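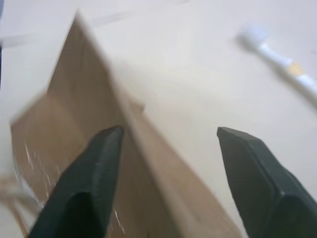
7月23日(水) ムウェンデ・シミユ

パンを焼くのをやめて、買うことにしました。

いや、正確に言うと「夏のあいだは」です。去年の12月にサワードウの種を起こしてから、わりと真面目に週二回焼いてたんですよ。瓶に名前までつけて(マオといいます)、旅行のときは友達のケリに預けたりして。でも先週、オーブンを250度に予熱してる台所で立ったまま麦茶を一気飲みしながら、あ、もう無理だなと思って。室温計が35度。そりゃ種も機嫌が悪くなるし、生地はだれるし、わたしもだれる。

というわけで、マオは冷蔵庫の奥でお休み中です。たまに小麦粉と水をあげてます。蓋を開けるとちょっとお酒っぽい匂いがするけど、まあ元気なんじゃないかな。

で、買うとなると、これがまた楽しい! 焼いてた頃は「自分で作れるし」という変な意地があって、パン屋さんの前を早足で通り過ぎてたんです。もったいないことをしました。

いま通っているのは、駅の反対側にある「グラクサイド」というお店。坂の途中で、自転車だと行きは地獄、帰りは天国です。朝七時半に開いて、カンパーニュは日によって十時前になくなります。最初の日はそれを知らずに昼過ぎに行って、残っていたのは豆のパンがひとつだけ。しょんぼりして買って帰ったら、その豆のパンがものすごくおいしかったんですけど。甘納豆じゃなくて、塩気のある青えんどう。バターもいらない。冷たいトマトのスープと食べたら、夏の昼ごはんとしてはほぼ満点でした。

カンパーニュは一個700円。高いといえば高いです。最初はわたしも棚の前でちょっと止まりました。でも自分で焼いてたときの粉代と、電気代と、失敗してカチカチの円盤になったやつの分を足すと、そんなに威張れた話でもなくて。円盤、何枚焼いたかなあ……。あれはパン粉にしても硬かった。ハーフだと400円なので、一人の週はハーフにしてます。

それと、スライスしてもらうかどうか問題。わたしは断然、切らずに持って帰る派です。お店の機械で切ってもらうと厚さがそろってきれいなんだけど、乾くのも早い気がするんですよね。家で切ると端っこがガタガタになって、薄すぎるところはトーストすると真っ黒、厚いところは真ん中がまだ冷たい。それはそれでいいんです。厚いところは自分用、きれいに切れたところは人に出す用。

保存の話も書いておきます。前にコメント欄でバカリさんに聞かれてそのままにしてたので(ごめんなさい!)。うちの場合、買ってきた日は紙袋のまま台所に置いて、切り口を下にしてまな板に伏せておくだけ。皮のパリッとした感じが好きなら、ビニールには入れないほうがいいです。翌日の朝もまだいけます。でもこの季節は油断するとすぐカビるので、二日目に食べきれないと思ったら夕方のうちに切って、一枚ずつラップで包んで冷凍庫へ。凍ったまま霧吹きで軽く水をかけてトースターに入れると、かなり戻ります。冷蔵庫はおすすめしません。一度やって、ぼそぼそになって悲しかったです。

紙袋は取っておいて、じゃがいもを入れたり、油を切るのに広げて使ったり。穴があくまで使ってます。母がまったく同じことをしていて、子どもの頃は「またとってある」と笑ってたのに、いまうちの引き出しは袋だらけ。

最近いちばん気に入ってる食べ方は、ちょっと古くなったカンパーニュを厚めに切って、フライパンにオリーブオイルを多めにひいて両面カリカリに焼いて、にんにくをこすりつけて、つぶしたトマトと塩。以上です。トマトは皮ごとおろし金でおろすと楽ちん。皮は手のほうに残るので捨ててください。わたしはその場で食べちゃうけど。ここにきゅうりの浅漬けを添えると、なんだかよくわからない国の朝ごはんになります。でも合うんですよ、ほんとに。

甘いほうだと、薄切りをカリカリに焼いて、クリームチーズと梅ジャム。梅ジャムは六月に煮たのがまだ2瓶あります。今年のはちょっと酸っぱすぎて、そのまま舐めると目がぎゅっとなるレベルだったのが、チーズと合わせたら急にいい感じになりました。ケリは「炭酸で割ったほうがいい」と言って譲りません。それもおいしい。

グラクサイドは来週から夏休みに入るそうで、貼り紙を見てちょっと慌てました。冷凍庫を空けないといけないんだけど、去年の栗がまだ場所を取っていて。誰か栗、いりませんか。むいてあります。渋皮は残ってます。

あと、前回書いたベランダのバジルは葉っぱが全部虫にやられたので、植え替えの続きはまた今度。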